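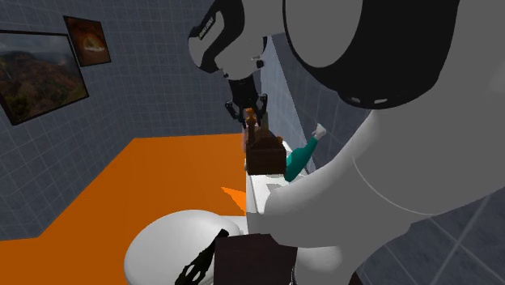
Figure 5. Simulator view of a two-arm cell: gripper holding a part above the upper box, with the second arm close by on the right.

Section 5: Arm stops and link contact faults

Read this section if the Ekby cell stops in the middle of a pick or place and the message line shows LINK CONTACT or PATH HELD. It covers the simulated cell first and then the real one. Do the simulator steps even if you are sure you know which arm caused the stop. A path that has faulted once must be replayed before it goes back to the real arms.

5.1 What the fault means

The controller keeps a clearance zone around each link of both arms. LINK CONTACT is raised when a link enters the zone of the other arm or of a fixed object. PATH HELD is raised when the planner cannot find a way out of the current pose without doing so.

Most of these faults come from the arm that is not doing the work. The gripper and its part get all the attention during teaching, while the other arm is left parked wherever the last job put it. In Figure 5 the gripper is directly over the upper box, but the wide link of the large arm is pressing close to the objects in the middle. A straight lift may be fine in that pose. A sideways move to the right needs to be checked.

The factory setting for the clearance zone is 30 mm. Do not reduce it to clear a fault. Cells shipped from Plakbridge with the older Bernex controller show the same two faults as codes 3 and 13.

CAUTION: A held arm is still under power. It can move as soon as the fault is cleared. Keep hands and tools out of the cell until step 8 of section 5.3 is done.

5.2 Replaying the fault in the simulator

1. Leave the real cell stopped. Do not clear the fault on the pendant yet.

2. On the workstation, open the Mendes viewer and choose Load Last Stop. Both arms are drawn in the pose the controller recorded at the stop.

3. Check that the object list matches the real cell. Boxes, blocks and fixtures that were moved by hand after teaching will be in their old places in the viewer. Correct them before you go on.

4. Turn on Show Clearance. The link that raised the fault is outlined in red. If no link is outlined, go to section 5.4.

5. Orbit the view until you can see between the outlined link and the nearest object. From one side, a link in the foreground can hide the gap completely. Look from at least one other side before you decide whether there is contact.

6. Step the path back with the left arrow key until the outline turns off. Write down the step number. You will need it in section 5.3.

7. Check the gripper at that step. If it was holding a part, the viewer should show the part between the fingers. If the fingers are drawn closed with nothing in them, the part was lost before the stop, and the real part may be lying somewhere in the cell.

Note: Wall textures, pictures and other background items in the viewer are display only. They have no clearance zone and cannot raise a fault. Anything listed under Fixed Objects does have one, even if it is small.

5.3 Recovering the real cell

1. Press the emergency stop. Wait for the drive lamps on both arms to go out.

2. Look into the cell from outside the guard. Compare the arms with the viewer. If either arm is in a different pose from the one shown, do not continue. Call service.

3. If the gripper is holding a part, leave it there. Do not open the fingers by hand. The part can drop onto whatever is under it, and the brake on the wrist may give slightly when the load comes off.

4. Release the emergency stop and select Manual, Slow.

5. Choose the arm that was outlined in the viewer. Enter the step number you wrote down and select Back Out. Hold the enable switch and the arm will retrace its path to that step.

6. Let go of the enable switch at once if the arm starts in a direction you did not expect. Letting go stops the arm — you do not need to reach for the emergency stop first, although you may.

7. Move the idle arm to its park pose. Then lower the held part onto a clear surface and open the gripper from the pendant.

8. Press the emergency stop again, lock the guard switch with your own padlock, and enter the cell. Look for scuffs on the link covers and for loose or shifted fixtures. Remove any dropped part.

9. Leave the cell, take off the padlock, and clear the fault.

WARNING: Do not push an arm clear by hand with the brakes released. The upper links are heavy and will fall. Use Back Out only.

5.4 If no link is outlined

The stop was probably raised by the joint load check. Open the load log and find the last entry. A high reading on a wrist joint with a part in the gripper usually means that the part weight was entered wrong. Correct it on the Tool page and replay the path.

If the reading is high with an empty gripper, do not restart. Save the log to a drive and send it to service with the controller serial number.

5.5 Before running the path again

Run the corrected path in the viewer from start to finish with Show Clearance on, then run it once on the real cell at slow speed without a part. If the same fault comes back at the same step, teach a new park pose for the idle arm and repeat section 5.2 from step 3.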